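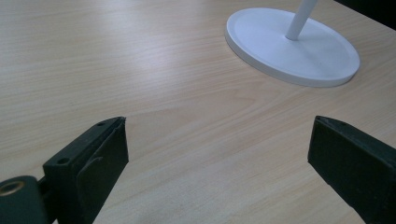 Ticket 61: hand-held gripper not closing evenly, open day bench

Status: resolved, one follow-up left open
Raised by: Ingvild Sjögren, Jadgate demonstrations
Passed to: Odico workshop desk
Site: Kristiansen building, ground floor

First message

Hello all, and thank you for picking this up so quickly, I know October is a busy month for you and I did promise I wouldn't bother anyone until after the visit! We have the open day coming up and I was having a practice run this morning with the green hand-held gripper, the one visitors are allowed to try for themselves. When I squeeze the handle slowly the left finger sets off first and the right one follows a moment later, so whatever I am trying to pick up gets nudged sideways before it is held. With a quick squeeze you would hardly notice. But children squeeze slowly (the careful ones do, anyway) and I should hate for them to think they were doing it wrong.

I had it at the pale wooden table with the white round-based stand towards the back, fingers open and nothing between them, and I tried it like that a good many times before writing. The small round holes near the tips of both fingers look clear to me. There are a few scuffs and specks of dust on the green parts, but I can't see a crack anywhere. I haven't undone any screws, you'll be pleased to hear.

Reply from Odico desk, 10.40

Morning Ingvild, no bother at all. Could you try these before we send anybody over?

1. Open the fingers fully, let go of the handle and count to five. Do they both stay where they are, or does one creep?
2. Put a fingertip on each pad and press outwards, gently. Tell us if one side has more play than the other.
3. Squeeze slowly with the tool pointing at the ceiling, then again pointing at the floor.
4. Wipe the pads and the slide with a dry cloth, no spray please, and repeat step 3.

Ingvild, 11.25

Right, all done, and I made a cup of tea in the middle so forgive the gap. Neither finger creeps. The right one has a little more play, not a great deal, perhaps the thickness of a bit of card. Pointing up, the lag is very small. Pointing down, it is worse than it was at the table. The cloth came away grey but made no difference that I could feel. I then did 50 slow squeezes over the table to be sure I wasn't imagining things, and 37 of them had the left finger starting first. The rest were together, or near enough that I couldn't swear to it.

Odico desk, 11.50

That is lovely and clear, thank you. It sounds like slack in the link on the right side. There should be a spare link in the Hatitier box under the bench, in a small bag. Fit that one, and do the screw up only until it stops turning easily. If you tighten it hard both fingers will go stiff and you'll have swapped one trouble for another.

Ingvild, 14.15

Found the box, found the bag, and had the new link in after 2 attempts (I put it in back to front the first time, my own silly fault, and it wouldn't close at all). It is so much better! Another 50 slow squeezes, pointing down for most of them, and I couldn't catch either finger going first. I also picked up a foam block, a wooden spoon and my own glasses case without pushing any of them along the table. The old link is in an envelope with this ticket number on it, and I'll drop it in to you when I bring the trolley back.

Odico desk, 14.30

Smashing. Marking this as resolved. Please give it another slow squeeze or two on the morning of the visit, before the doors open, and if the screw has worked loose just nip it up again.

Left open: order a replacement spare link for the Hatitier box.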